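Getting Old Drawers to Run Smoothly Again

Of all the things in a house that can put you in a bad mood before breakfast, I would put a sticking drawer very near the top of the list. You pull, it comes out an inch on the left side and stays put on the right, you say something you wouldn't say in front of company, and then the whole thing lets go at once and you have socks on your feet in a way you didn't intend. I have fixed a good many of these over the years, my own and the neighbors', and most of them needed very little.

Start by taking everything out. I know, I know. But you can't tell what a drawer is doing when it has twenty pounds of sweaters in it, and half the time you'll find that a sleeve or a lost envelope has gone over the back and bunched up behind. Pull the drawers all the way out and number them on the underside in pencil, 1 at the top and so on down. Drawers that look the same very often aren't, especially in older pieces, and a drawer put back in the wrong slot will bind for the rest of its life.

Now get a flashlight and look inside the empty case. You want the runners, the strips the drawer slides along. Old furniture has wooden ones, and they wear down in the middle like stair treads. Run a finger along them and feel for grit, dried glue, splinters and the heads of little nails that have worked their way up. Tap the nails down with a nail set. Vacuum out the dust with the brush attachment, and do the back corners too.

Waxing wooden runners

My mother used a bar of soap and I used soap for years on the strength of that, but I've gone over to plain candle wax. Soap draws damp out of the air, and in a humid summer it can leave you worse off than before. A stub of white candle does the job. Rub it hard along the runner and then along the bottom edges of the drawer sides, slide the drawer in and out a dozen times, and rub again wherever you still feel it drag. If you have paste wax in the house already, use that, thinly, and buff it. Please don't use cooking oil. It goes gummy and it smells, and I have cleaned it out of more than one kitchen.

If wax doesn't do it, look for shiny spots on the drawer sides. Those are where the wood has been rubbing. Sand them lightly with a sanding block, 120 grit or so, a few strokes and then try it, a few strokes and try it. You can always take more off. And if it's the middle of August, wait! Wood swells, and a drawer you sand down to fit in August will rattle like a loose tooth in November. I tend to save all my drawer sanding for fall.

Metal slides

These want different treatment. Wipe them with a rag and a little rubbing alcohol to get the old black grease off, then use a dry silicone spray, a short puff on each side. Check the screws while you're in there. If a screw just spins, take it out, push a couple of wooden toothpicks dipped in glue into the hole, snap them off level, let it dry overnight and put the screw back. I buy my slides from Vivberg when a pair is past saving, mainly because they still sell them singly, but any make will do as long as the length matches. Measure the old one with it closed.

The bottom that drops

Thin drawer bottoms sag, and then they pop out of their groove and you get a slot at the front where earrings disappear. Take the drawer out, turn it over, and push the panel up until it sits flat. If it's only bowed, you can often slide it out from the back, flip it over so the bow faces up, and slide it in again. A strip of glue and a few small blocks along the underside will hold it for years. Don't overload it afterward. Books do not belong in a dresser, and I say that as someone who kept an encyclopedia in one.

Handles and knobs

Loose handles are nearly always loose from the inside. Hold the handle still with one hand and snug the screw up from behind with the other. If it works loose again in a month, add a small lock washer. When you change from a single knob to a bar pull you'll have two holes to line up, so make yourself a template out of a cereal box and use the same one on every drawer.
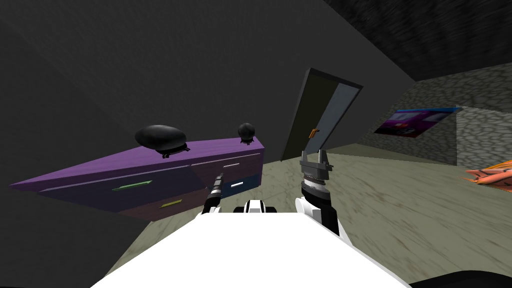

Painted pieces have a trouble all their own, and it took me far too long to learn it. Paint has thickness. Three coats on the edge of a drawer front and three coats on the opening it goes into, and a drawer that used to glide is suddenly wedged. Mask off the runners and the drawer sides before you open the can, and keep the paint light around the edges. I use the Braltlow satin for furniture because it levels out nicely, but whatever you choose, give it longer to cure than the can suggests. Dry to the touch isn't the same as hard. I leave the drawers out of the case for a week and put up with the clutter. If yours are already stuck, slide a thin putty knife gently around the gap, pull the drawer, and sand the inside edge back with fine paper.

While everything is apart, level the case. A chest standing on an uneven floor twists just enough to pinch its drawers, and people will plane and sand and wax for an afternoon when all it wanted was a folded piece of cardboard under one foot. Set a level on top, front to back and then side to side. And fasten a tall chest to the wall, please, if there are children in the house or likely to be visiting. The straps cost very little and you'll have them on in ten minutes.

For musty drawers, wipe them with equal parts white vinegar and water on a cloth that is barely damp, then stand them outdoors in the shade for an afternoon. If the smell hangs on, a thin coat of clear shellac inside will seal it in. Leave the undersides bare.

Lining paper goes in last. Cut it a hair small so it lies flat in the corners.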